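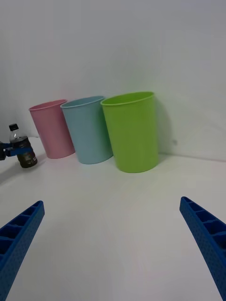

What do you get to drink at the Stendgate open day? Squash or water, free all afternoon, and you pour it yourself.

I went over on the 129 bus with Yu-ting Lai, who wanted the workshops. I mostly wanted a sit-down and a drink — it's a fair old walk up from the stop!

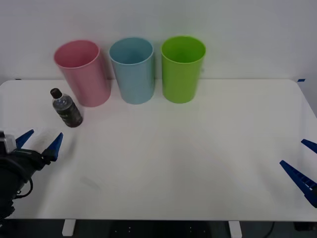

We did the ground floor first, then room 216, where Touran Ghorbani gave a cheerful talk on how the place gets laid out each December. Yu-ting asked loads of questions and I ate two biscuits.
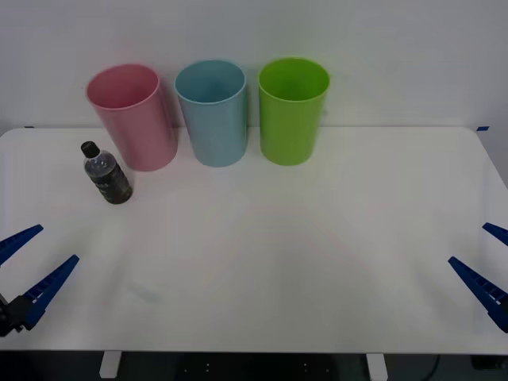

Plastic tumblers are my favourite sort for a do like this, and I'd have them over paper any day. Pink, blue and green side by side along the wall makes it easy to remember which is yours (I said green, Yu-ting said blue). We caught the last bus home with sore feet.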